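Reading Political News: Handout for Session 4
Who is speaking, and how do they know?

Welcome back, everyone, and thank you for the very lively discussion last time, which ran over so badly that I never got to the second half of my notes. I've put that half in here, so if the first page or so feels like the tail end of a conversation, it is! Please read the whole handout before we meet, and bring a pencil, and bring the Karam article too if you still have your copy (I have spares, but only a few).

Where we had got to

We were talking about anonymous officials. You'll remember the sentence that caused all the trouble: "Senior figures in the ministry are said to be furious." Several of you liked it as a piece of writing, and I do too, it has a good swing to it. But try asking it some plain questions. Which figures? Said by whom? Furious with the minister, or with each other, or with the newspaper? A reader finishes that sentence feeling they have learned something, and when you go back to find out what, there is very little there to pick up.

That doesn't make it false. Reporters protect their sources for good reasons, and a person who might lose their job for talking deserves some cover. What we want to notice is how much the writer tells us in spite of the cover. "An official who attended the meeting and asked not to be named" is a great deal better than "sources say", because we now know the person was in the room. "An official briefed on the meeting" is weaker again, and you would be surprised how often the two get muddled when a story is copied from one outlet to the next.

The Karam story

For those who missed it, the Karam story is our running case for this part of the course. A regional paper, the Standico, reported that the governor's office had known for weeks that the embankment at Karam was unsafe. Within a day the claim had been repeated all over the place, and by the end of that same April the governor's deputy had resigned. I've chosen it because it is a small story with all the parts of a big one, and because tempers have cooled enough that we can look at it calmly.

Read the first four paragraphs of the Standico piece slowly. You'll find one letter quoted directly, one letter described but never quoted, and a remark from a councillor who was out of the country at the time. All three are presented in the same confident tone. This is very common and it isn't always dishonest; deadlines are short and a steady tone is what newspapers are trained to use. But as readers we have to put the differences back in for ourselves.

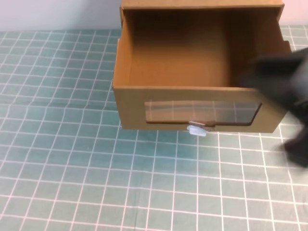

The letter that is quoted directly is the strong part of the story. It has a date, a sender and a recipient, and anyone at the governor's office could have said "we never got that" if they never had. They didn't say so. What they said was that the letter "did not reach the appropriate desk", and I'd like you to think hard about that phrase before we meet. It sounds like a denial when it's read out on the radio. Read it again on paper and it admits that the letter arrived.

Numbers in political stories

A word on numbers, as I promised Stanisława Adamczyk I would get to them and she has been very patient. The Standico said that 1,000 households were at risk. The Uvov bulletin, which is put out by the opposition group on the council, said that 80 households had been told. People immediately put the two figures side by side and concluded that all the others had been left in the dark.

Perhaps they had. But look at where each figure comes from. The first is everyone living inside the line on the flood map, including the upper streets, where the water would have come very late if it came at all. The second counts only the homes that signed for a recorded letter. Some others may have had a leaflet or a knock at the door, and neither article tells us. The two numbers answer different questions, and subtracting one from the other gives you a third number that doesn't answer anything.

Headlines, and who writes them

Do remember that the reporter hardly ever writes the headline. The Standico article is fairly careful. The headline on top of it, "They Knew", is two words long and isn't careful at all, and when the Vustau website picked up the story it kept the headline and dropped most of the article. If you feel cross with a piece of reporting, it's worth checking whether you are cross with the report or with the line above it.

For next time

Please choose one political news story of your own, from any outlet and any country, and spend 20 minutes with it. Underline every claim. Beside each one write who is making it and how they could know. Where you can't tell, write "can't tell" and move on, as that is a perfectly good answer and I expect plenty of them.

Then write half a page, no more, on the one claim in the story that you would most like to check, and say where you would go to check it. A library, a council office, the minutes of a meeting, a telephone call, anything sensible will do. Handwriting is fine so long as I can read it.

We'll start with the "appropriate desk" phrase and go on to corrections and apologies after the tea break. I'll bring the remaining copies of the Vustau version for anyone who would like to compare.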